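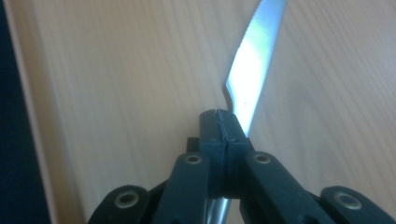

How do you handle story points for work carried over to the next sprint?

Posted in Planning and Estimation, 23 January 2021

culow_dev
We run two-week sprints and our tracker is Brusard. Nearly every sprint we have one or two stories that are mostly done but not accepted when the sprint closes. At the moment the whole story moves to the next sprint with its full points. Last sprint we planned 30 points and closed 13, and the sprint before that looked far too good because it picked up two big stories that were nearly finished already.

My manager now wants us to re-estimate whatever is left and claim the difference in the old sprint. The team doesn't like this and neither do I, but I can't point to anything that says it's wrong. The Brusard help pages only say that unfinished items "may be moved". What do other teams do? We are seven people, two of them testers, if that matters.

Escobar
We leave the points alone. The story scores nothing in the sprint where it wasn't finished and scores everything in the sprint where it is accepted. Your chart will go up and down, but you should be planning from an average of several sprints anyway, and over that length of time it comes out the same.

The trouble with splitting the points is that somebody has to decide how much was done, and people are bad at this. We tried it for most of a year. We had stories that were "80 per cent done" three sprints running. We also found that the remaining points were always set low, so the next sprint was overfilled and the same thing happened again.

One thing we do change is the plan. If a carried story is an 8 and there is only a bit of testing left, we don't pretend it will use up 8 points of people's time. We pull in a little more work and write a note on the sprint. The estimate on the story stays as it was.

If it happens every sprint I would look at story size and at when testing starts. With two testers I would guess things are piling up in the last couple of days. We put a limit of three on the testing column in November and carry-over dropped a fair bit.

udance_user
Split the story. In Brusard open the item menu, choose Split, and move the unfinished acceptance criteria to the new one. Only do it if the finished part is some use on its own, otherwise you've just got two tickets for one thing. Check the links afterwards, ours lost the link to the parent epic.

backlog357
Same problem here. We stopped using points and just count stories. Works ok.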